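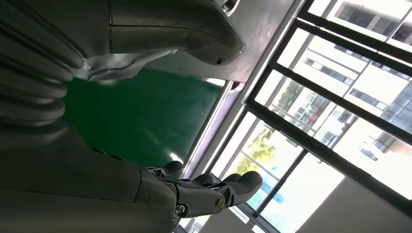
Photo: Tomás Moriarty

We use cookies to keep you logged in and to remember your settings. By carrying on you agree to this. Manage cookies | OK

Roscombe Residents' Board > Roads, bins and green spaces

Surier Lane bottle banks, are they gone for good?

Started by hedgerow_hannah, 2021-11-11

hedgerow_hannah
Has anyone heard what's going on with the bottle banks at the bottom of Surier Lane? I walked down this morning with two bags of jars and the whole lot has gone, just four rusty squares on the tarmac where they used to stand. No notice, no sign telling you where to go instead. I ended up carrying everything back up the hill (and it's not a small hill, as those of you on our side will know) and I'm fairly cross about it.

I did ring the council and got a very nice lad who'd never heard of Surier Lane.

mossy_pete
They went on the back of a lorry last week. I was waiting for the bus and watched them go. I assumed they were being swapped for new ones but the driver said he'd only been told to collect.

Good riddance if you ask me. I live opposite, and you've no idea what it's like having somebody empty a crate of wine bottles at ten past eleven at night. One at a time.

hedgerow_hannah
I do sympathise Pete, I really do, but a sign saying no bottles after eight would have cost them a tenner. Now the nearest one is the Mac Giolla car park and you can't get there without a car.

Dunnock
There was a notice, for what it's worth. It was in the planning bit of the council website back in August, under "street furniture review", which is where I always look for news about bottles, obviously. It said the site was "subject to repeated misuse". I think they meant the mattresses.

Tomás M
Morning all. I went to the area meeting where this came up so I can fill in a bit. The reason given was dumping. They said clearing around the banks had cost the council 2000 in the year, and that's before the ordinary emptying. There'd been 67 complaints logged about the site, though when I asked how many were from the same few houses they said they didn't break it down that way.

What they want to do is put everything into the one big site at Mac Giolla, where there's lighting and a gate. I said half the people who use Surier Lane walk there. It was written down. Whether anybody reads it is another matter.

mossy_pete
Some of those 67 were mine and I'm not ashamed of it! I've had a fridge left against my wall. I've had nappies. There was a sofa there for most of the summer and kids were sitting on it.

BrendaAtNo9
Pete, I don't think anyone's blaming you for complaining, you had every right. What annoys me is that taking away the banks won't stop the sofas. People who dump sofas aren't put off because there's nowhere to put their jam jars. They'll just do it in the lane by the allotments, where it's darker, and then we'll have no bottle bank AND a sofa.

kev_roscombe
Already happening. Two black bags and a car seat by the allotment gate when I went past with the dog.

Dunnock
Not sure that proves much Kev, there's been stuff at the allotment gate since I moved here. I took a broken wheelbarrow out of the ditch there years ago. (Still got it. It's got leeks in.)

kev_roscombe
Fair enough but it's got worse. I walk it every day.

lilac_and_lime
Can I be the awkward one and say I think Mac Giolla is fine? I've been using it for ages. It's clean, it's emptied properly, and there's a place for textiles and small electricals as well. It's a ten minute walk from the church end. I know that doesn't help if you're up the top but you can't have one on every corner.

hedgerow_hannah
Ten minutes from the church end, yes. From me it's more like half an hour and there's no footpath past the bridge. My neighbour is 84 and was down at Surier Lane every week with her little trolley, it was practically her outing. I'm not sending her along that road with the tractors.

lilac_and_lime
OK, the footpath is a good point, I'd forgotten about that bend. Sorry.

BrendaAtNo9
What about asking Jamudska? They do the kerbside for the flats on the main road and I'm sure they take glass. My sister's in one of those flats and she gets a box for it.

Tomás M
I looked into Jamudska, Brenda. They'd do a glass round for houses but they want 120 households signed up before they'll send a lorry up here, and it's paid for by the household. I don't have a price yet. I've an email in to them and I'll put the answer on this thread when it comes.

mossy_pete
I'd sign up for that. I'd rather pay a bit than have the banks back, and I suppose I owe Hannah's neighbour one.

kev_roscombe
I wouldn't. We pay enough already and glass collection should be part of it. The minute we all sign up privately the council can say there's no demand, and that's the end of it. Get the banks put back with a camera on a pole.

Dunnock
Kev, they had a camera on a pole. Somebody dumped the pole.

kev_roscombe
Did they really??

Dunnock
No. But it did point at the hedge the entire time it was up.

BrendaAtNo9
Can we do both? Ask Jamudska what it costs, and write in about the banks as well. I don't mind doing a letter if someone will check my spelling. I'd want it to say about the footpath, and about the fact that there was no notice on the site itself, because I think that's what's got most people's backs up.

hedgerow_hannah
Yes please Brenda. I'll check it, and I'll take it round the top houses for signatures. And if anyone is driving to Mac Giolla in the meantime, I've got two bags of jars in my porch and there's cake in it for you.

lilac_and_lime
I'm going tomorrow after lunch. Leave them by the gate and I'll pick up your neighbour's too if she's got any. What sort of cake?

hedgerow_hannah
Ginger! You're a star. She's got four bags, I'll warn you now.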